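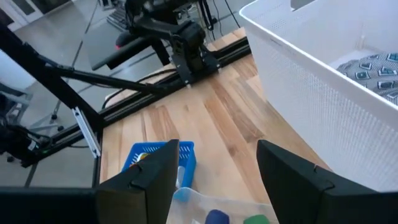
Section 3: Sorting small household items on the work table

3.1 Purpose

This section covers setting up a table for sorting mixed items into baskets and bins. It applies to solid timber tops, including butcher-block types. For glass or painted tops, see Section 5.

3.2 Before you start

Wipe the table with a damp cloth and dry it along the grain. Check the underside of each basket and bin for grit.

CAUTION: Do not drag containers across an oiled timber top. Lift them.

3.3 Placing the containers

1. Put the laundry basket on one side of the table. It is the largest container and is used for fabric only.

2. Place the clear bin at the near edge, within easy reach. Frosted or translucent walls are suitable, provided colours can be told apart from outside.

3. Set the small basket on the side opposite the laundry basket. A perforated basket lets dust fall through, so empty and wipe under it after each session.

4. Leave a hand's width between containers. Tall, narrow items may stand in this space until they are assigned.

NOTE: If two small containers are the same colour, label one of them on the rim. Labels on perforated walls do not hold.

3.4 Sorting

1. Remove all fabric first. Fold it once and lay it flat in the laundry basket.

2. Move rounded items to the clear bin. Do not fill it above the rim.

3. Move small, light items to the small basket.

4. Set aside anything that does not fit the categories. Review these items at the end and do not start another container for them.

5. Return each container to its shelf, heaviest first.

CAUTION: Plastic rims become brittle in cold storage. Replace any basket with a split rim. Do not tape it.

3.5 Care

Wash plastic containers in lukewarm water with mild detergent. Stand them upside down to dry. Re-oil the table top in June, or earlier if the grain feels rough.

Next: Section 4, Shelving and labels

3,536 shares
3 comments

Seema Sandhu
Does 3.4 step 2 apply to rolled socks? I have been treating them as fabric.

Trilok Nautiyal
Socks are fabric. Step 1 comes first, so they should be gone before you get to the bin.

Seema Sandhu
Thanks. Could that be added to the note in 3.3?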